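Place Setting Layout and Tableware Colour: Project Report
Nataša Nikolaidis and Christos Kalogeropoulos
Supervisor: Ljubica Jurić

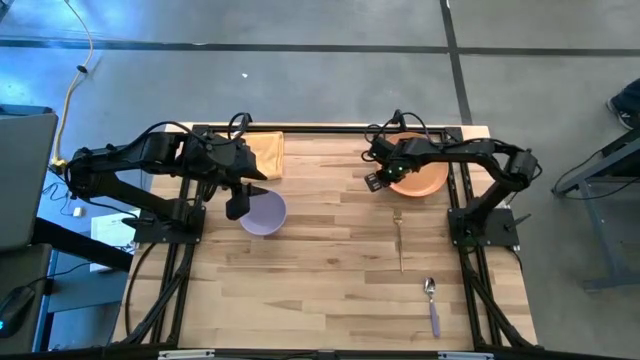 The project examined how the colour of tableware affects the ease of locating each item before a place is set. Most household sets are sold in a single colour, and pieces of similar outline are easily confused at a glance. Our starting layout used strongly separated colours on a light wooden tabletop: a pale lavender bowl, an orange plate, a folded mustard-yellow cloth and a gold-toned fork. The fork was left in the open area between bowl and plate, tines up. It proved the hardest item to favour in either direction — its tone is close to that of the wood.

Method
Eight students viewed the starting layout for three seconds, then wrote down the items they recalled and the position of each. Sessions were held on Thursday afternoons in June under the same ceiling lights. Mimoza Georgiev recorded the responses.

Results
All participants recalled the bowl and the plate. Two omitted the fork, and two placed the cloth on the wrong side of the bowl.

Limitations
Only one tabletop finish was tested. A grey or white surface would change the contrast of the fork and cloth considerably. Glassware was excluded at the planning stage.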